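Monday, August 12, 2024

Laundry tips, all the ones I keep getting asked for, in one go. Typing this fast before the school run so excuse the mess.

## The drawer

Clean it. Really. Once a month if you use powder, every other month with liquid. Most front loaders let you pull the drawer open until it stops, then there's a tab or a catch to press and the whole thing lifts out. Don't yank. I yanked once and paid for a new catch.

- Hot tap, old toothbrush, a bit of washing up liquid
- Softener side is always the worst — the gunk sets like candle wax
- Soak in the sink for 22 minutes or so long as it takes to drink a tea
- Dry it with a cloth before it goes back in 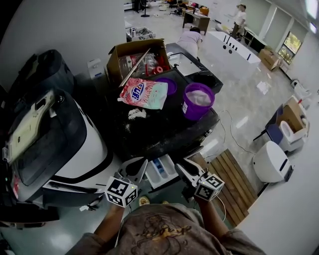

Get a torch and look up into the housing as well, where the water jets are. Black specks up there end up on your pillowcases. Spray with white vinegar and water half and half, leave it, wipe with a cloth wrapped round a wooden spoon. Don't mix vinegar with bleach, ever, not even the dregs of one and then the other.

Leave the drawer open a crack between washes. Door too, unless you've got a cat or a toddler.

## How much detergent

Less than you think. Check the water hardness for your postcode, the water company will have it on their site, then read the back of the box. Soft water here so I use the smallest dose on the packet and things come out fine. Too much and towels go stiff, and you get that grey slime round the seal.

Powder for whites, liquid for colours and darks. Powder has the bleach in it, liquid mostly doesn't. I decant powder into an old Fukico biscuit tin, lid on tight, scoop inside. Label it!! My brother in law is still going on about the biscuits.

## Door seal

Pull the rubber back and look in the fold. Hairgrips, coins, one sock. Wipe round after the last wash of the day with a dry cloth. If it's already mouldy:

1. Old rags soaked in a weak bleach solution, tucked into the fold
2. Leave an hour, gloves on when you take them out
3. Empty rinse cycle, then an empty hot one
4. Wipe dry

Won't shift every stain. Mine still has a brown patch at the bottom from before we moved in and I've stopped looking at it.

## Filter

Little flap at the bottom front on most of them. Switch off at the wall first. Shallow tray underneath (roasting tin, the one you don't like) and two towels, becuase there is always more water than will fit in the tray. Unscrew slowly, let it dribble, tighten, empty the tin, repeat. Then take the filter right out and rinse it under the tap.

Willy Van Dijk two doors down had a machine that wouldn't drain and was quoted 162 pounds for someone to come and look. Collar stiffener in the filter. So check that first.

## Stains, quick list

- Grass: liquid detergent rubbed in, leave, then wash as normal
- Blood: COLD water. Hot sets it
- Candle wax: freezer, scrape, then brown paper and a warm iron
- Tea: rinse straight away, then soak in oxygen bleach if it's a white thing
- Biro: surgical spirit on cotton wool, dab don't rub, put kitchen roll under
- Curry: wash, then hang it in the sun. The yellow fades by itself over a day or two

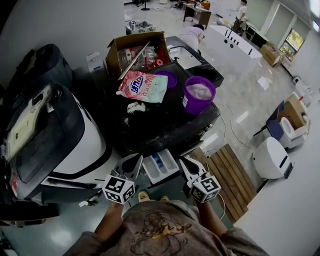 Always test on an inside seam. And nothing goes in the tumble dryer or under the iron till the mark has gone, heat bakes it in.

## Drying indoors

Wet Augusts, we've all had them. Extra spin first — an extra spin costs pennies next to running the dryer. Shirts on hangers from the start. Airer in the smallest room with the window open a bit and the door shut, not the bedroom. I've got a Van Beek airer, three tiers, wobbly on one side, had it 9 years. Small dehumidifier next to it and jeans are dry by morning.

Turn things over at bedtime. Waistbands and pockets outwards. Socks by the toe.

## Towels

No softener. It coats the loops and they stop soaking anything up. If they've gone crunchy, one hot wash with hardly any detergent, then give each one a good hard shake before you hang it. Don't overload, they need room to move.

## Odds and ends

- Zips up, bra hooks done, shirt buttons undone
- Duvet covers buttoned or poppered or they eat everything else
- One hot empty wash a month, more if you only ever wash at 30
- Wool: cool water, roll in a towel, dry flat. No wringing
- Pegs in a bag indoors, they go green otherwise
- Tissue in a pocket? Let it all dry, shake outside, then lint roller

Descaling and irons in September, I've had a few questions about steam irons that spit and I want to try something on mine frist.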